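Workshop notebook, Loltport shed
20 October 2019

Bars and the grey bin. Carrying on from the notes I left in August, which stopped at the primer.

Started by reweighing the stock on the bench scale. The red-brown oxide paint is holding well on the bars done in the first batch. The green went on thicker and took longer to harden, and I can still mark it with a thumbnail near the ends if I press. I have left the spare greens on the rack by the window until they stop doing that. The tin says Kutmont dark green, same as the gate, so at least we won't run out.

Reference bar before paint: 1110 g. I wrote 1160 on the card last time and that is wrong, please cross it out if you see it. The scale was still carrying the tray.

Cut ends: dressed all of them with the fine file. Two had a burr that caught on the rag. One green got a chip at the corner while I was holding it in the vice without the soft jaws, my fault. Touched in with a small brush and left it standing on end overnight. It shows if you know where to look.

Next the bin. Swept it out with the hand brush, then vacuumed the corners, then wiped the floor with meths. The cloudy scuffing on the floor doesn't come off and I have stopped trying. Same for the rougher mottled patch on the right, which feels like fine sandpaper. The grey paint on the sides is sound. The white on the rear wall is what bothers me. It has flaked off in a wide band right across and there are scratches running up and down through what is left. Each time a bar is slid up that wall a bit more goes. I picked up enough flakes with the vacuum to cover a coin.

Options for the rear wall, as I see them:
Strip it back completely and paint it grey to match the others.
Rub down the loose edges and patch with white.
Leave it and vacuum more often.

I would go for the first. Paint is 30 for the large tin from Maldonado and we would use less than half. It does mean the bin is out of use while the paint hardens, and after the business with the green I would want to give it a good long while.

Laid bars out after cleaning, three red and three green, mixed up and at different angles, with one red up against the left wall and a green tucked in at the foot of the front one. The ones lying tight to a wall are the ones I want notes on. A bar out on the open floor is no trouble to get hold of. A bar pressed into the bottom corner, where the slope meets the floor, has hardly any room beside it and tends to roll its edge into the join.

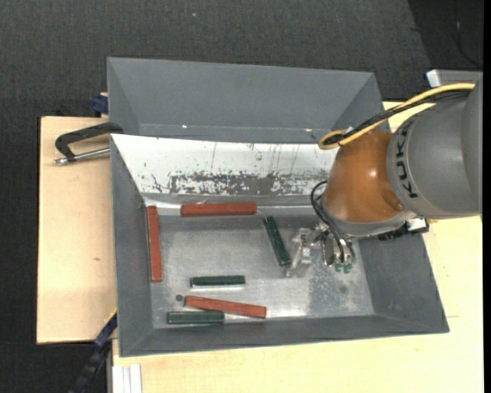

Cristóbal Daza thinks I am wrong about the rear wall. He would rather patch it in white and keep one light side, as the dark green is hard enough to make out against grey when the lamp is off, and a fourth grey wall would only make it worse. He also asks whether anyone has tried a matt varnish on the floor, having used one on a steel worktop at home with no peeling so far. And he wants the bars numbered on the ends, small, in paint pen, so that we can say which one we mean in these notes.

Fair point on the light side. I had only been thinking about the flaking. Will do a test on scrap first: one piece patched white, one stripped and done in grey, both rubbed with a bar end until something gives. If the patch survives as well as the grey then white it is.

Varnish on the floor I am less sure of. The glare near the front edge is annoying with the overhead lamp on and a matt coat would kill that, but the bars land on the floor far more than they touch the walls, and I don't want varnish dust as well as paint flakes. Could try turning the lamp first. It costs nothing.

Numbering: yes. Paint pen is in the second drawer, under the tape. Reds get odd numbers, greens get even.

Other bits from today:

The Gerunier catches on the rack are loose again. Tightened both, no washer on the lower one, need to find one that fits.

Length of rubber edging left on the roll is 1760 mm, measured twice. Enough for the top rim of the small box but not for this bin as well. Don't cut it until we decide.

Rags are nearly finished. The blue ones leave lint on the green paint so please don't buy those again.

Meths bottle goes back in the metal cupboard, not on the windowsill. It was on the windowsill this morning.

To do next:
Scrap test for the rear wall, white against grey.
Number the bar ends.
Try the lamp 2 notches lower and turned towards the door.
Check the spare greens with a thumbnail again before they go anywhere near the bin.
Washer.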